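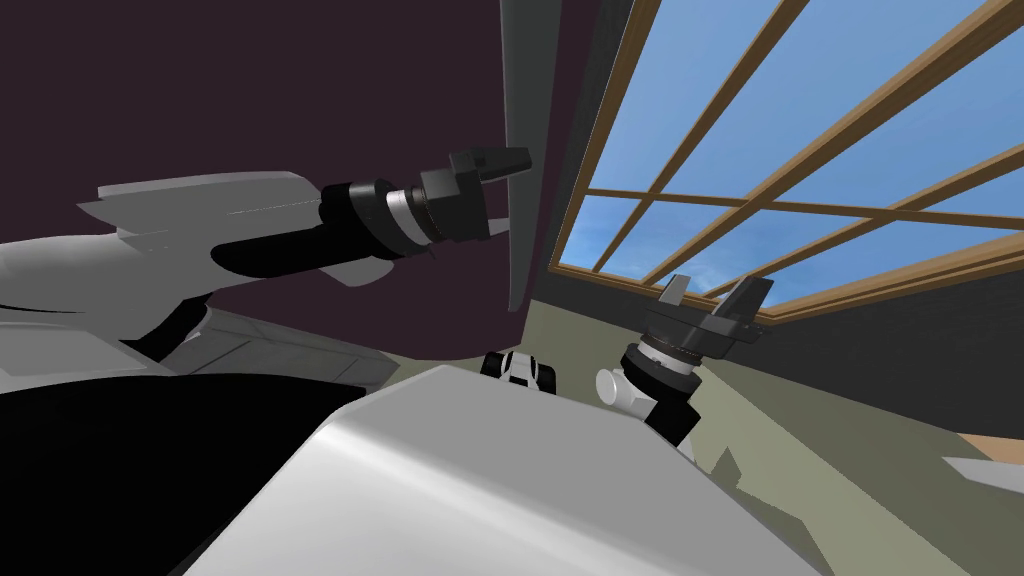

*Fig. 1. Dark wall, window side of the room.*

## Week 6: Paint, color and small rooms

Quick notes, tidied up a bit from what I said out loud. Reading is still chapter 4, skip the part on lacquers.

**Recap from last time**

- hue = which color
- value = how light or dark
- chroma = how strong or how gray

Most mistakes in real rooms are value mistakes. People fuss over hue for weeks, then pick something two steps too dark or too light. Squint at the chips. If two of them melt together when you squint, same value.

**LRV (light reflectance value)**

Scale 0 to 100. Black near 0, white near 100, neither end reached by a real paint. Printed on the back of most fan decks, tiny type. Ceilings: usually 80 and up. "Dark" walls: under 20 or so. Deep purples and charcoals often land under 10, so the lamp plan has to change. Don't just add one bright fixture in the middle, you get glare and black corners. Spread it out. Two or three lower sources, wall washers if the budget allows.

Dark walls do not always shrink a room! Old rule, half true. What happens is the corners get harder to read, so depth gets vague. Can go either way. Depends on the trim and the ceiling and how much daylight comes in from the side.

**Metamerism**

Two samples match under one lamp, don't match under another. Classic case: gray that goes green at home, was fine in the shop. Check every sample under

1. daylight, morning
2. daylight, late afternoon
3. whatever bulbs the client really has, not what they say they have

Warm bulbs (2700 K) push purples toward brown. Cooler ones (4000 K) pull them back to blue. Plum is the worst offender, because it's sitting between red and blue and any shift shows.

**Case: the Pestden apartment**

The one on the slides. 420 square feet, one main room, windows on one side only. Client wanted every wall the same dark blue. We did the sample boards first, big ones, taped up and moved around for a few days. Looked fine by the window. By the door, dead. Flat black after 4 pm in October.

What was done in the end:

- dark on the wall facing the window only
- the other three in a warm off-white, LRV 74
- same dark color on the inside of the door, so theres an echo
- eggshell on the dark wall, flat everywhere else

Paint cost for the job was under $300. Labor was the rest of it, 19 hours including patching. Most of that was the patching.

**Where two darks meet**

Two deep colors side by side, say a purple next to a charcoal. Similar value, different hue. The edge goes soft and from across the room you lose it. Options: change the texture of one, change the sheen, or put a thin lighter line between them. Even a narrow one is enough. Keep it lighter than both sides or it does nothing.

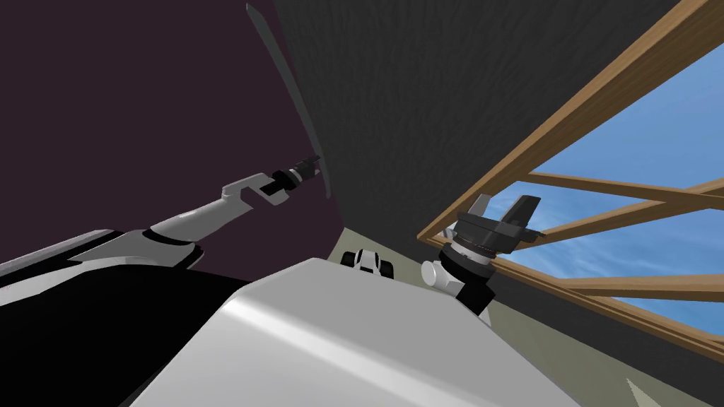 Nazmiye Gökçe wrote in after the lecture that she'd leave the dividing line out altogether and let sheen do the work, matte on one side and satin on the other, since a strip has to be dead straight or meant to curve and painters rarely get paid enough for either. Fair. Works best where light rakes across the wall. With light straight on, the sheen difference mostly vanishes, so test it first.

**Sheen, short version**

- flat: hides bumps, marks easily
- eggshell: the default
- satin: kitchens, halls, kids
- semi-gloss: trim, doors
- gloss: only on a surface you've prepped properly, shows evrything

Darker color + higher sheen = every roller mark visible. Keep a wet edge, don't go back over it.

**For next week**

Pick one wall you see every day. Note its color at three times of day, in words, no photos. Half a page. Bring two chips that you think match it and the bulb type in the room. Hand in at the start, not the end.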